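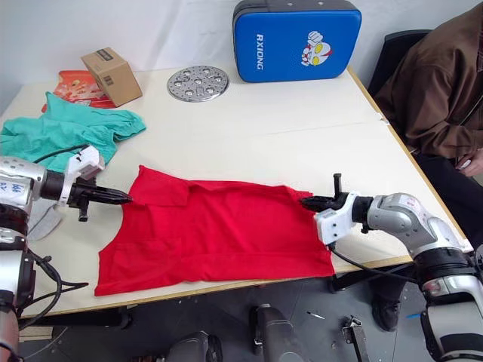 Week 4: What one T-shirt costs

Okay, so last week we left off with the two kinds of cost, and a few of you looked pretty lost (my fault, I rushed it!). Let's go again with something you can all picture: a small shop that makes plain T-shirts. I'm calling it Gendholm.

Fixed costs are the bills Gendholm pays even if it sells nothing at all. Rent, insurance, the loan on the sewing machines. Put those at $300 a day. Variable costs go up with each shirt: cloth, thread, the tag in the collar. 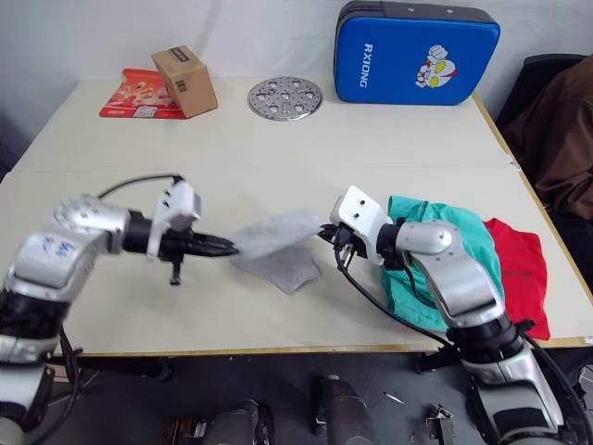
Rodica Chiriac, course instructor
Notes posted February

Now say Gendholm makes 50 shirts in a day. Divide the rent and the rest by 50 and every shirt is carrying $6 of fixed cost. Make only 20 and each one carries $15, for the very same shirt! I still find that a little shocking, and I've taught it for years. The cloth costs what it did before, the only thing that changed is how many shirts are sharing the rent.

Please don't mix this up with profit, which a lot of people did on the quiz. We haven't said a word about price yet. If the shop charges $14 and the variable cost is $4, then $10 from each sale goes toward that $300, so it needs 30 sales to break even. Try it again with a $16 price and see how far the number drops (25, if you want to check yourself).

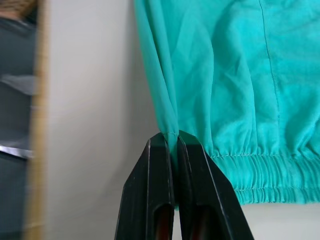
One more wrinkle, and then I'll let you go. Fixed costs are only fixed for a while. If orders get big enough, Gendholm needs a second room, and the rent jumps all at once. We'll draw that as a staircase next time, so bring graph paper, and read the Khoo chapter up to the part on overtime pay.

Recent handouts
Week 3: Fixed or variable?
Week 2: Reading a price tag
Week 1: Why shops run sales

Questions: Rodica Chiriac, Room 736 | © Breler Adult Learning | Back to top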